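How do I get a big floral wallpaper round the corners without the pattern going wrong?

Posted by Afroza Jayawardena, September, 7.40 pm

Hello all, and thank you in advance for your patience with me. I'm papering the little room at the back of our house, and I've fallen completely in love with a pattern from Varnora that has enormous flowers all over it. I've only ever hung plain lining paper before (in my mother's hallway, years ago, and she was very kind about it). My plan is to do three walls and leave the one with the door painted cream.

The straight bits don't frighten me much. It's the corners! Our house is old and I don't think there's a true right angle in it. I've bought ten rolls, and the lady in the shop thought I'd have plenty left over, but I would hate to waste any of it. 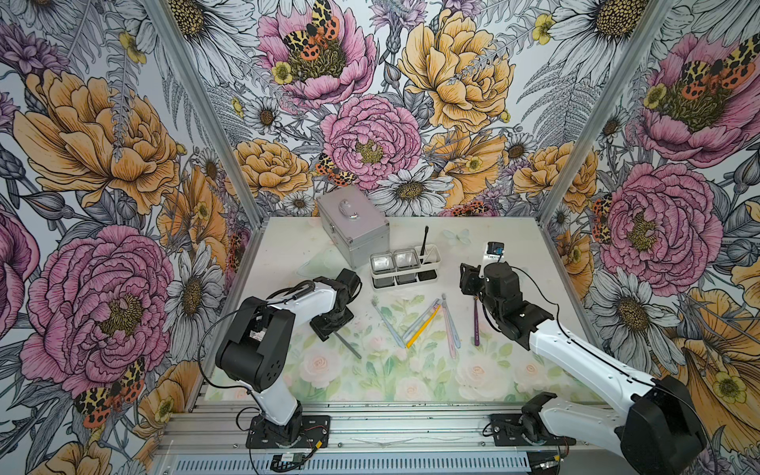
Should I fold one full width round an inside corner, or cut it?

Cut it. Let a narrow strip turn the corner and start the next wall with a fresh plumb line. That much I've gathered from the leaflet, but it goes quiet about what happens to the flowers when you do that, and it's the flowers I'm worried about. Would a join through the middle of a petal look dreadful? Any help very gratefully received, and please assume I know very little.

Abeysekara
September, 8.15 pm

What a lovely project, Afroza. I did our bathroom in something similar and I'm still pleased with it every time I brush my teeth. You will lose a little of the pattern in each corner and there isn't a way round that in a crooked house, so please don't blame yourself when it happens.

Measure from the edge of your last full strip to the corner at the top, the middle and the bottom. Take the largest of the three and add 5 mm, and cut your strip to that width. Hang it, smooth the extra round, then hang the offcut on the next wall so that it just overlaps. Drop your plumb line first, and trust it even when your eye tells you the wall is straight. Mine never was.
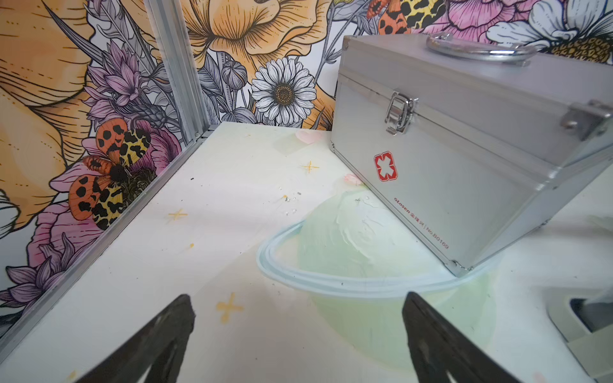
Silver first-aid case, floral paper on the walls behind.

Do keep some plasters handy too, as a new blade goes through a thumb as easily as it goes through paper. Snap the blade off often all the same. A dull one drags on damp paper and tears it, and then you really will have a ragged petal.

For smoothing into the corner I use an old soft toothbrush, worked very gently with hardly any pressure. It gets in where the big brush won't, and it's good for lifting stray paste off the edges if you rinse it as you go.
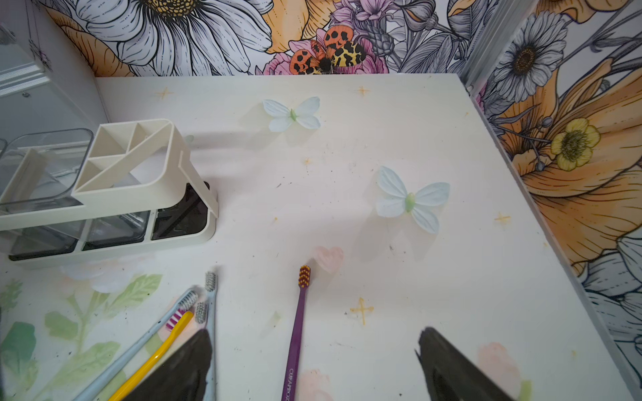
Where to start so the flowers fall nicely

Begin in the middle of the wall people see first, with your biggest bloom roughly at eye level, and work outwards both ways. The corners then get whatever they get. With a busy design the leaves and little flowers draw the eye away from the join, and a plain stripe would be far less forgiving.

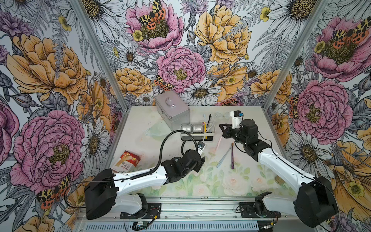

Peonies, daisies and moths across all three walls.

Fivano_Oreck
September, 9.02 pm

just overlap it and use the overlap glue (the border stuff), ordinary paste won't stick vinyl to vinyl. Check the batch numbers on the rolls match before you open any, I didn't and had to live with two shades of pink.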